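Two grippers, one paper cup

I've had the second gripper on the bench since February and have only now got round to a proper comparison. The left arm carries the hooked dark gray jaw I bought from Kerekes. The right arm has the black one with the long finger and red pad, which Seon-mi Pyo lent me after I complained about crushed cups.

I wanted something light that shows damage straight away, so a paper cup it is. Both arms get the same approach speed and start with the jaws open.

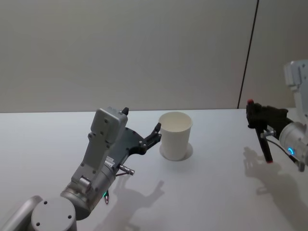 Setwood, February

The cup goes back on the white disc before every run, so each arm gets the same target. The hooked jaw comes in from the left, and its shape means I have to line it up with more care – a few millimetres too high and it catches the rim.

I did 38 runs with each. The Kerekes jaw dented the cup on 27 of them, mostly my fault for leaving the closing force at the default. The padded one dented it on two. It is slower to close, though, and I don't like where the cable runs.

Next I'll turn the force down on the left arm and do the whole lot again.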